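moving my mother's recipes off a dead computer (and other April things)

Apr 24, 2025

OK so this was supposed to be a post about the move. Then it was supposed to be about the garden. It's mostly about recipes now. Sorry, writing this between loads of laundry.

Background for anyone new. My mother, Larysa, typed up every recipe she ever cooked. Every one. On an old desktop in the back bedroom, two fingers, reading glasses on top of her head the whole time. She started when my aunt Vira went home after a long visit and left a shoebox of cards behind, half of them in pencil, some just a list of ingredients and the word "bake." Mom typed those first. Then her own. Then the neighbors'. Then things off the backs of packages.

When she moved in with us last August the computer came too, in the back of the car with a quilt over it, and it went into a closet, and that was that. She asked for the plum cake in February. I said sure, I'll look it up. Reader, it would not turn on.

So then weeks of me saying I'd get to it. And her saying no rush in the voice that means rush.

What I had in the meantime: four printed pages she'd stuck in a cookbook, and my own memory, which is bad. I made the plum cake from memory. It was flat. She ate two bites and said it was very nice and then asked who gave me the recipe.

Anyway. My cousin Spyros has a friend who has a friend, you know how that goes, and I got the name of a repair place called Udero, out past the feed store. Small. Smells like coffee. The woman there, Hanna, asked me what was on it and I said recipes and she said how many and I said I don't know, all of them.

She didn't laugh, which I apreciated.

Told me the old drive was probably fine even if the rest of it wasn't, and she'd copy whatever she could to a stick. Call Tuesday. I called Monday. She said call Tuesday.

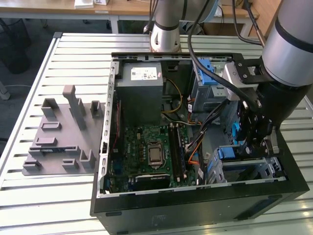
5 min read

Tuesday: got it. All of it. One folder called KITCHEN, all caps, and inside it 337 files. I sat in the parking lot and opened them on my laptop with the seat pushed all the way back. Some of the names she gave them! "soup for when Vira is mad." "Cake NO." "Cake yes." "fish (ask Melaniia)." There is no recipe in fish (ask Melaniia). It's a blank page. I'm going to have to ask Melaniia.

The plum cake was under W. No idea. I asked and she said W for the woman who gave it to her, whose name she can't remember, but she had a yellow coat.

OK so what was I doing wrong. Everything. Listing it out for myself as much as anyone:

I was creaming the butter and it's supposed to be melted. I was using baking powder, plus there's a spoon of sour cream I'd forgotten existed. And the plums go in cold, cut side up, with sugar on them and then you leave the whole pan on the counter for 20 minutes before it goes in. Just sitting there. I would never have guessed that part. Her note says "go fold something."

So I folded something. Towels. Made the cake Wednesday night with frozen plums, it being April, and it rose! Dark on the edges, kind of jammy in the middle. Mom had a piece and then a second piece standing up at the counter, didn't ask me who gave me the recipe.

Her actual recipe, lightly cleaned up, she's fine with me putting it here:

One stick of butter, melted and left alone a while. A cup of sugar, less if the plums are good. Two eggs. A cup and a half of flour, a teaspoon of baking powder (a REAL teaspoon, not the one from the drawer), salt. One big spoon of sour cream. Enough plums to cover the top and then two more. Oven at 350 till it smells done, then ten more minutes.

Wait, I said above I was wrong about the baking powder and there it is. I was using a tablespoon. That's what I was doing. Leaving it.

The bigger question is what to do with the other three hundred-some. My first thought was a book. One of those places online where you upload everything and they send you a hardcover. I priced one out and for the number of pages we'd need, with enough copies for the cousins, it came to $475. For a book that's going to get butter on it. Hmm.

Second thought, a binder. Plastic sleeves. Mom prefers the binder. She says you can take a page out and carry it to the stove, and also that nobody should own her Cake NO in hardcover. Fair.

So binder. I'm printing a few a night after dinner. Up to the letter D. Our printer hates me. I've kept her spelling and her capitals and all the little remarks, because Vira would notice if I didn't, and because "stir until your arm complains" is a better instruction than anything I'd come up with. Two copies of the whole thing on sticks, one here, one in the mail to Spyros, who has promised not to lose it. He lost my bike once. We'll see.

Garden news since I promised: peas are up. Something is eating the peas. The rhubarb came back bigger than ever and I have no plan for it, though there are apparently six rhubarb files in KITCHEN, one of which is titled "rhubarb last resort."

The move of the sewing room downstairs is half done, meaning there's fabric in both places and I can't find the good scissors in either.

Laundry's buzzing. If anyone reading knew a woman with a yellow coat who baked with plums, my mother would like to hear from you. And Melaniia, please call about the fish.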